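We use cookies to improve this site. Accept | Settings

Salt per liter for dried spaghetti

brinewell: The Idum packet says 2 liters for 300 g. Tried it in February and it clumped. Long shapes need more water.

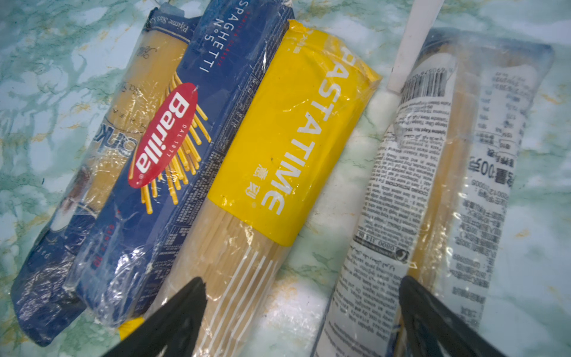
Re: Salt per liter for dried spaghetti

Cele_kitchen: Disagree. Clumping is a stirring problem – stir through the first two minutes. I use 19 g of salt in that volume.

brinewell: Too salty if you finish in the pan with the starch water.

skotano2: Depends on the sauce. I go by weight and stop a minute before the stated time.

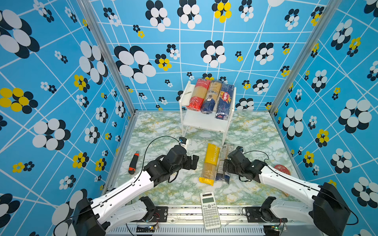

Three packs of spaghetti on the white shelf, Barilla at right.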